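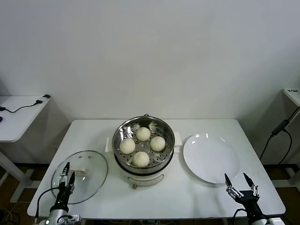 Electric steamer pot

Print this article | E-mail this article
Reading time: 3 minutes

An electric steamer pot is a countertop cooking appliance in which water is heated in a powered base and the rising vapor cooks food held in a perforated basket above it. It differs from a stovetop steamer in having its own heating element and from a rice cooker in having no sensor for the end of absorption. In many households the same appliance is used for buns, dumplings, eggs, fish, and cut vegetables.

Construction

The base contains the heating element, the water vessel, and the control. On simple models the control is a single rotary knob that sets the power level and also acts as the off switch. The outer shell is usually a light-colored plastic that stays cooler than the vessel inside it. Side handles are molded from the same material or fastened on separately.

The steaming basket rests on the rim of the vessel. Stainless steel baskets have a flat floor punched with round holes, which let vapor up and condensate down. Hole size is a compromise. Large holes pass more vapor but mark soft dough and let small pieces of food fall through. Walls are left solid so that vapor leaves the floor vertically and collects under the lid.

Lids are made of glass or metal. A glass lid with a metal rim allows the food to be checked without releasing vapor. Flat lids tend to drip over the whole surface of the food, while domed lids carry most of the condensate to the edge.

Use with filled and plain buns

Wheat buns with pleated tops are among the foods most often prepared in this type of pot. The dough is leavened with yeast, shaped, and rested before steaming. Buns expand during cooking and are spaced apart in the basket. In a small round basket, four buns are commonly set in a diamond, with one toward each side and the center left open for vapor.

Squares of parchment, cabbage leaves, or a thin coat of oil prevent sticking. Oil is the usual choice where the basket floor is metal and the buns are small. Steaming time depends on size and filling. Plain buns of modest size take nearly 11 minutes from the point at which vapor is steady; meat-filled buns take longer. The lid is then lifted slightly and the buns are left for 2 minutes before removal. A sudden drop in temperature can cause the surface to collapse and wrinkle.

Buns are moved to a plate with tongs or by hand. They are not stacked while hot, as the skins tear where they touch.

Water level

The vessel is filled to a point below the basket floor. Boiling water that reaches the holes wets the underside of the food and makes dough gummy. Designs with a shallow vessel need refilling on long runs, and hot water is added to avoid interrupting the boil. Most bases have a thermal cutoff that operates when the vessel runs dry. Jenő Sipos, in his handbook Steam at the Table (Prendell), gives 105 mm as a workable basket depth for buns, measured from floor to lid.

Cleaning

The base is wiped and never immersed. Mineral scale on the vessel is removed with diluted vinegar or citric acid, left to stand and then rinsed. The basket is washed soon after use, before starch dries in the holes. Glass lids are washed by hand where the center handle is held by a screw, and the screw is tightened from time to time.

Placement

The pot stands on a level surface with clear space above it. Vapor damages wallpaper and the undersides of wall cabinets. A table near an outlet is preferred to an extension cord, and the power cord is kept away from the front edge.

Last revised May 12, 2023, by Nilmini Bepari

Related articles
Bamboo steamer
Condensation on cookware lids
Descaling of kitchen appliances
Pleated bun
Rice cooker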